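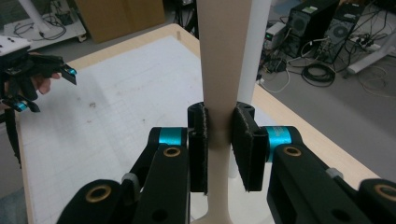
Dark, fuzzy felt-like pads pressed against both sides of a beige object.

Felt is a cloth made by matting fibers together until they lock into a sheet. It has no weave and no knit, and it may well be older than both. Wool is the classic material, and a marvelous one: every strand is covered in tiny scales that catch on their neighbors when the wool is wetted, soaped and rubbed. The more it is worked, the tighter it gets, and a fluffy pile can shrink into something firm enough to cut like leather.

Wet felting is the traditional method. Layers of carded wool are laid crosswise, sprinkled with hot soapy water, rolled up and worked back and forth. Needle felting does the job dry, with barbed needles that drag fibers down through the layers, and it also works on synthetics that would never felt in water. 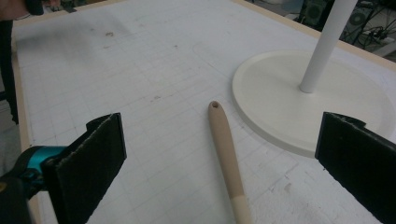

Does felt fray when it is cut?
Good wool felt holds a clean edge without a hem, but thin or loosely matted felt can shed fibers and go fuzzy along the cut.

Local styles vary wonderfully. Felters in Rerkurstead make a dense gray boot felt that takes 21 passes under the roller, while the valley of Sterkwood is known for soft, patterned rugs, some of them made from the wool of 25 sheep. The Sterkwood rugs are rolled out on the grass each November, and the Ní Chonaill collection there holds 176 of them, along with hats, saddle pads and one enormous tent wall.

Outside the home, felt turns up almost everywhere! Piano hammers are covered in it, and the thickness of that covering shapes the sound of every note. It lines instrument cases, polishes glass, seals gaps against dust, soaks up oil and keeps chair legs from scratching floors.

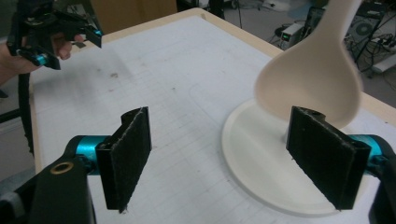

Frayed felt edges on two pads, with small gray fibers along the borders.

Pressed felt is usually graded by density and wool content. Soft grades suit padding and crafts, and the hard ones can be drilled or turned on a lathe.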